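Drudbridge cherche photographe de studio (portrait et scène)

Par Jacobus Shezi
18/7/25

Autant prévenir : nous lisons trop de candidatures où tout est « passion » et « lumière sublime ». Un book de 50 images retouchées jusqu'à l'os ne nous dit pas si vous savez éclairer une comédienne fatiguée à la troisième tenue.

Le poste : prises de vue en studio, fond noir ou gris, pour des compagnies de théâtre et des musiciens. Contrat de 30 heures par semaine, 2 000 euros brut par mois. Ce n'est pas mirobolant, nous le savons.

Il faut maîtriser le flash, livrer des fichiers propres et bien nommés, et supporter les avis des agents. Les diplômes nous laissent assez froids. Les abonnés aussi.
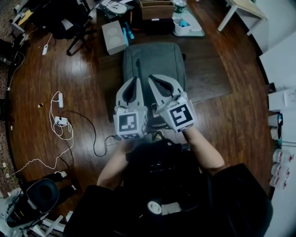 Une pince dans chaque main, au-dessus du parquet sombre.

Envoyez dix photos non recadrées, dont deux ratées, avec un mot sur ce qui a cloché. Pas de lettre type, elles se repèrent vite. Essai payé d'une journée pour les candidats retenus.

3 005 vues | 50 partages

À lire aussi
Corkness : faut-il encore louer un cyclorama ?
Le tirage selon Ní Chonaill, nos doutes
Vemau, retour sur les portraits de mai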